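Zip pouch

A zip pouch is a small soft bag, usually of woven cloth, that closes with a zip. It may be carried by hand or kept inside a larger bag to hold loose things such as pens, coins, cables or make-up. The name overlaps with pencil case, wash bag and purse, and shops often use these words for the same article.

Construction

The simplest pattern is a flat pouch, made from two panels of cloth joined along the bottom and sides, with the zip set into the top seam. A boxed pouch has folded and stitched corners, so that it stands up when filled. Canvas is a common choice as it keeps its shape and takes print well. Some pouches have a lining, and many have a loop or wrist strap sewn into one end.

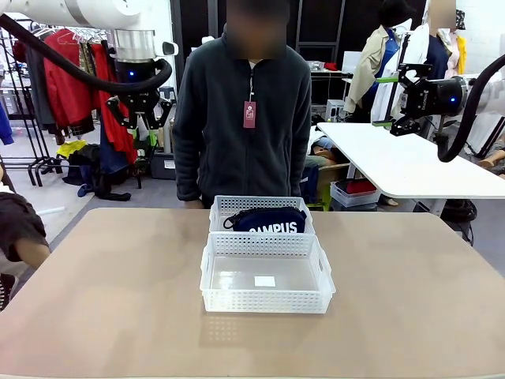

Printed lettering is the most usual decoration. It is often a single word in capitals, set large enough to be read across a room, as with the white "CAMPUS" on a navy bag with a black strap loop. Light ink on dark cloth hides wear less well than the reverse, and the print tends to crack first where the cloth folds. Screen printing is used for long runs - transfers are cheaper for short ones.

The zip

A zip has three main parts: the tape, the teeth and the slider. The tape is sewn to the cloth, and the slider joins or parts the two rows of teeth as it moves. Fine teeth bend easily round corners. Chunky teeth are stiffer but easier to line up, and are often chosen as a feature of the design. The puller may be a flat tab, a cord or a ring. 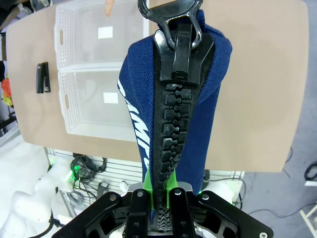

Navy canvas pouch with a large black zip and ring puller.

Display and storage

In shops, pouches are laid out in shallow trays or plastic baskets, sorted by colour or size. Baskets with perforated sides are light to move and let dust fall through. A flat pouch can be stored in a stack of 12 or so, with the zips facing the same way.

Care

Most canvas pouches can be washed by hand in cool water. The zip should be closed first, and the pouch dried away from direct heat. A stiff zip can be eased by rubbing candle wax along the teeth.

See also: Pencil case, Tote bag, Wash bag, Zip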